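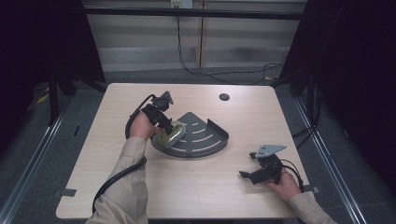
Projects > Student Reports > Handling and Automation > Cable faults on the hand-held grippers

Loss of grip during tray placement: a report on the left gripper fault

Fouad Semaan
Robotics workshop, Okencombe

1. Background

My project this term was to record demonstrations of simple placing tasks with a pair of hand-held grippers, and to check that the recordings were good enough to train an arm later. The person at the table holds one gripper in each hand and does the task the way the arm would have to do it. Each gripper has its own cable back to the recording computer. The cable carries power for the jaw motor and the signal from the trigger, so the jaws close when you squeeze and open when you let go.

The task was called "wrapped item to corner shelf." A soft item in clear plastic has to be put onto a quarter-circle metal corner shelf that lies flat on the table. We picked the shelf because it has a raised rim on the curved side and slots cut through the surface, and both of these cause trouble for a gripper. If the item comes down too far out it ends up on the rim, and if the jaw tips go too low they can catch in a slot.

I planned 300 recordings. Fouad Obeidat had run the Poltby task on the same table before me and he supervised my sessions. Because we share a first name, the log sheets use our last names, and so does this report.

2. What happened

The first sessions were fine. Then in October, in the middle of an afternoon session, the left gripper opened by itself while I was lowering the item. I had not let go of the trigger. The item dropped onto the shelf and rolled against the rim. I wrote it down as operator error and carried on.

It happened again later the same afternoon, and after that it happened in most sessions. In total I logged 11 openings that I had not asked for. All of them were on the left gripper. The right one never did it.

One of the 11 was worse than the others. The jaws opened and then closed again hard with my thumb near them, because I had reached over with my right hand to steady the item. I got a pinch and a small bruise. Obeidat stopped the session and filled out an incident form, and we did not use the left gripper again until we had found the cause.

3. What we thought it was

My first idea was the trigger. The spring felt softer on the left than on the right, so I swapped the two trigger units. The fault stayed on the left side. That cost me most of a day, because the triggers have to be calibrated again after they have been taken out.

Obeidat thought it was the software. There had been an update to the Trivholm recorder at the start of the term, and he had seen it drop samples when the disk was nearly full. We cleared the disk and went back to the older version. The fault was still there.

After that I went through the recorded data, which I should have done first. The session with the pinch has 2,831 samples. In the ones just before the jaws opened, the trigger value does not go down slowly the way it does when a person lets go. It goes from nearly full to zero in a single sample, stays there for a few more, and comes back to where it was. A finger cannot move that fast. It had to be the signal dropping out, and the controller was treating a missing signal as "trigger released."

4. Finding the fault

We took the item away and clamped the left gripper over the table with the trigger taped down. Then I moved the cable by hand, a short piece at a time, while Obeidat watched the trace. Nothing happened along most of the length. When I bent the first few inches where the cable leaves the gripper, the trace dropped to zero. We repeated this 3 times and it dropped each time in the same place.

Inside the sleeve, one of the signal wires had broken and the ends were touching only when the cable was straight. It looked sound from the outside.

I think the damage came from how I was working. The left cable is a coiled one, and I had been letting it loop up over my hand and run down beside my forearm to keep it off the shelf. Every time I lowered the gripper over the tray, the loop pulled tight at the exit. On the right side the cable goes out from the back and around behind my hand, and it bends much less. I can't prove this from one broken cable. The right gripper also did less of the lowering, so it may just have had less use.

5. What we changed

The cable was replaced with a spare from Hjaltested, with a rubber strain relief at the gripper end. The coiled part now hangs behind the elbow and is held there with a hook-and-loop strap. It felt awkward for the first session and I stopped noticing it after that.

The controller was changed as well. If the trigger signal is lost, the jaws now hold their last position and the motor does not move until the trigger has been fully released and squeezed again. This is the more important change. A new cable can break too, and the old behavior is what pinched me.

There is a new line on the session checklist: flex both cables at the exit and watch the trace before the first recording. The other hand stays away from the jaws while they are powered, including when the item is slipping.

6. Effect on the data

I removed every recording with a dropout in it. I also threw out the two sessions done with swapped triggers, since the calibration was doubtful. The recordings made after the repair have no dropouts. I ran out of booked table time before I could replace everything I had removed, so the final set is short of the 300 I planned. The missing ones are mostly placements close to the rim, and anyone who trains on the set should know that.

The old cable is in a labeled bag in the second drawer, with the incident form number written on it.

Contact the workshop office | Copyright Okencombe student projects | Back to top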